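31st October

Sourdough trials, batch 20

Fed the Panley starter at 7, doubled by noon. Mixed at 86 percent hydration, which Fatemeh says is too wet for this flour. Dough stuck to the bench and tore twice while shaping. Baked one loaf in the small oven, one in the deck oven. Deck loaf sprang better, crumb still gummy near the base.

Salt: went back to the September amount. Abbas prefers it.

Crust too pale on both. Leave them in 5 minutes more.
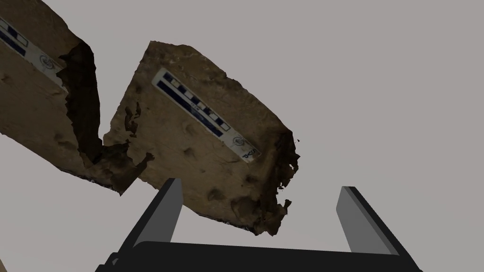 To do

Order rye. Ask Ardalan for the long thermometer.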